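Mudgway Trail Counter, post mount

Counts walkers on footpaths, park cut-throughs, beach access. Passive infrared, no camera. Straps to a post or small tree, set it hip height, aim it across the path and not down it.

Runs 18 months on one battery pack. Range 20 feet, so fine for most paths – wide plazas need two. Stores hourly totals, download by phone. Lock and strap inclded.

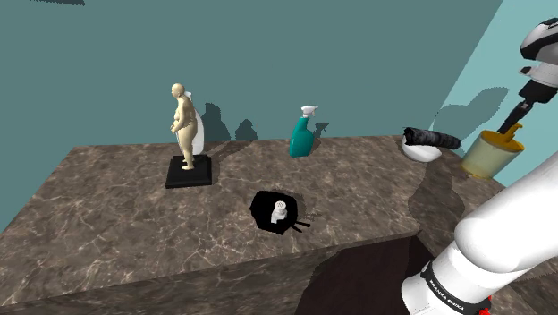 Larasati Tjoa wrote in to say hers logged 700 passes in May on a shortcut the parks office swore had no traffic, and that she wishes the strap were longer.

Longer strap now sold seperately, part 3557. Fits the older Rirkitz housings too.

Bikes get counted as walkers. Groups side by side count as one. Ships without batteries to some addresses – check at checkout.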